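Green pads vs the stock Jerby fingers

kestrel_bench
Two weeks on the green pads now and I'm smitten! The Jerby ones kept skating off our frosted flask, and these give a bit when they meet a curve.
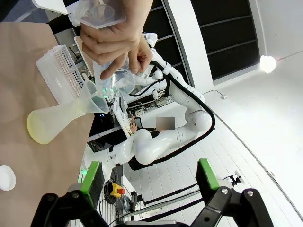 Next on my list is the wrist camera, set to 400 exposure (Jurić controller, both arms).

mudlark6
Not sold. Soft pads wander, and I'd take stiff ones on a funnel any day.

kestrel_bench
Fair, funnels are fiddly! Same pads on both arms though, so at least they wander together. 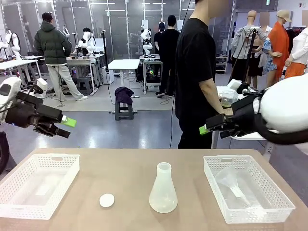

Flask in the middle, funnel in the right-hand basket.

mudlark6
Try the Cindport ones at 2 mm before you decide.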